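Review: Hundham action-chunking policy on a two-arm bench
Rawan Twal
23/02/2025

We ran the Hundham policy for long enough to have an opinion on it. It is an imitation learning method. You record a person driving the two arms through a task, train on the recordings, and the policy predicts a short stretch of motion at a time. The code is free, the setup guide is short, and training finished overnight on one card.

Our task was tidying: open a toolbox, put the hand tools in, close it. I recorded 291 demonstrations. Of those, 18 were thrown out for dropped tools or a late start on one arm. The older Drostell baseline was trained on the same set so the comparison is fair.
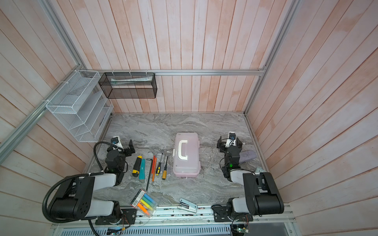

Hundham's main claim is that it handles clutter better than single-step policies, and on our bench that held up. Both methods got 58 trials with the layout changed each time. Hundham packed every tool in 41 of them, Drostell in 26. Most of the gap came from tools lying close together. Two thin screwdrivers side by side, like the orange-handled pair to the left of the pink toolbox, made Drostell close on both or stop between them. Hundham usually picked one and came back for the other. Items that don't belong in the box, such as the highlighters and the stapler near the front edge, were left alone by both methods in nearly all trials.

Hex keys are the weak spot. The long L-shaped one lies flat and gives the fingers very little to hold, and Hundham missed it more than any other tool. It also has no good way of noticing a miss. It carries an empty gripper over to the box, opens it, and moves on. The paper mentions this in one sentence near the end, and I think it deserved a section.

The wrist cameras matter a lot. With those views turned off and only the fixed camera left, success fell to 5 trials out of 58. Anyone planning to run this with a single overhead view should look at something else.

Setup complaints: the config file mixes degrees and radians, the logging fills a disk quickly, and the left and right arms are swapped in the default settings. Lozano's fork fixes the last one. I have not tried the Revberg version, which adds a grasp check and is due in June.

I would use Hundham again for sorting and packing jobs where a missed item can be picked up on a second pass. For anything that needs every piece in place the first time, I would wait for the grasp check.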